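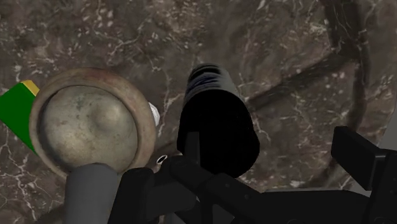
2 min read

Jallanden approves gripper purchase, puts off second arm

August 3, 2023 - Jallanden has signed off on new grippers for its kitchen-handling line but will wait on a second robot arm until next year's budget, purchasing lead Rowena Bañez told staff in a short note this morning.

The order covers 10 grippers from Skedorell at $2,647 each. Eight go straight to the test benches. The other two sit on the shelf as spares, something the shop didnt have in June when a worn finger joint stopped work for most of a week.

Before any money moved, the team ran the countertop tasks in simulation. A dark marble counter, a shallow round bowl with a brown rim, a tall black cylinder, the gripper coming in from the near side. Simple stuff on paper. Reach past the bowl, get hold of the cylinder, leave everything else where it is.

Dark objects on dark stone were the sticking point in the budget talks. Aisling Keogh, who runs the simulation side, had asked for better cameras in the same order. She didn't get them. "Black gripper, black cylinder, dark counter - that's a hard view for anybody," Keogh said. "I'd rather find that out on a screen than after the invoice."

Cameras are now on the list for the next round. No price yet. Two vendors have been asked for quotes, with delivery times to be included.

Eduardo Tan in finance said the second arm was the easy cut. Floor space at the Grostitz site isn't ready, the power work hasn't been bid out, and the arm would of sat in a crate. Service contracts were trimmed too, down to one plan covering all the grippers. Savings from that were put at 35 percent against the seperate plans first quoted.

Not everyone is happy. Rhea Castillo, who schedules the benches, wanted the arm this year and says the simulation queue is already full. Her team will get extra computing time instead, starting with the crowded-counter tasks. More bowls, more bottles, tighter gaps.

Delivery of the grippers is expected in two lots. First lot goes to Marilou Talavera's group for fit checks - mounting plates, cable length, finger reach - and the second ships only if those pass. Payment is split the same way.

Bench leads should send Bañez their parts lists before the first lot arrives. Include adapters. Late requests go in next year's budget.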